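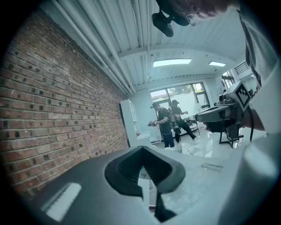 Hand-held grippers out on the floor at Dustwood, July.

Mafalda Prata had the Skurnwood kit on trial until the end of the month, and the form wanted a yes or a no.

"Grip's fine," said Akash. "The trigger's stiff after lunch."

"Stiff how?"

"Try 42 goes at it."

She wrote down stiff trigger. The rep from Fonseca had promised a softer spring in 2 days, and that was 9 days ago. Anju wanted to keep the kit anyway. Her wrists had hurt more with the old one.

Mafalda rang him again at half past four. He was driving.

"Which spring?" he said.

She ticked no, then went to look for the box it had come in.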